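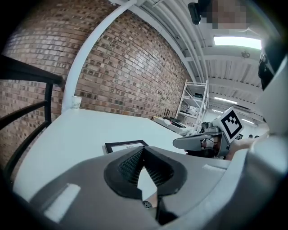
Keeping Retirement and Investment Papers in Order at Home

Category: Home Office & Household Paperwork

Members of the Pelkonen Household Savings Service receive statements, notices and tax forms throughout the year. The following tips are intended for households that hold a retirement plan, a brokerage account or both, and wish to keep the related papers in one place.

Setting up the file

Use one folder for each account and label it with the name of the institution and the last four digits of the account number. Do not write the full number on the outside of a folder. A standard file box holds the papers of most households. Hanging folders are preferable to envelopes, which tear at the fold and tend to be put back in the wrong order.

Store the box on a shelf at least 6 inches off the floor, away from water heaters and outside walls. Basements are not recommended. Where no other space is available, a plastic box with a gasket lid should be used.

What to keep

Quarterly statements may be discarded once the annual statement has arrived and the figures agree. Annual statements should be kept for as long as the account is open. Purchase confirmations for shares or funds in a taxable account should be kept until the holding is sold and the sale has been reported – after that, they belong with the tax return for that year.

Beneficiary forms are kept at the front of the folder. Review them every August, and after any marriage, birth, divorce or death in the family.

Paper and ink

Receipts printed on thermal paper fade, particularly in plastic sleeves. Photocopy them on the day they are received and staple the original behind the copy. Remove rubber bands, which harden and stick to the page. Pencil is suitable for notes in the margin.

When markets fall

Households often open the file more frequently in a falling market, and papers are mislaid as a result. Return each statement to its folder before taking out the next. Notes on possible changes should be made on a separate dated sheet – never on the statement itself.

Disposal

Shred anything that shows an account number, a signature or a Social Security number. Members without a shredder may bring papers to the Ganda office on any Friday, limit 2 boxes per household.

Last updated: August

Pelkonen Household Savings Service, 109 Noltik Street, Ganda | Contact us | Back to top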